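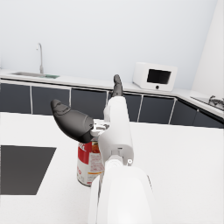

**Will Ilten play the new songs on this tour?**
Most likely a couple of them, going by the set list from the first night at the Bukhari.

I've had the new Ilten record, *Flollon*, going in the kitchen all week, and I keep wondering which tracks will make it to the stage. The band played 18 songs on opening night and only 2 were new, which surprised me a little (they've been talking up this album since spring!).

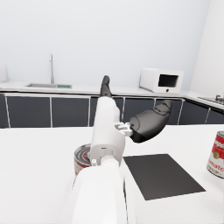 My own wish is for "Morari," the long slow one that closes side one. It has that organ part that comes in late, and I can just imagine a whole room going quiet for it. Then again, I said the same thing about the last album's closer and they never played it once, so please don't bet any money on my say-so.

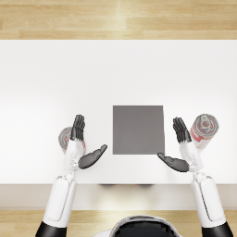
*White table, seen from above*

Our show is in November, in a hall that holds 2533 people, and I paid $25 for a seat way up in the balcony. I don't mind one bit. The sound is always lovely up there, and you can sit down during the slow ones without anybody behind you grumbling.
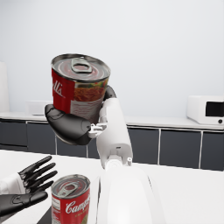 *Soup can, lid and all*

If you caught the opening night, do leave me a comment and tell me what they did for the encore. I've read two different versions and I'd love to know before I start learning the wrong words.

Posted 10/4/19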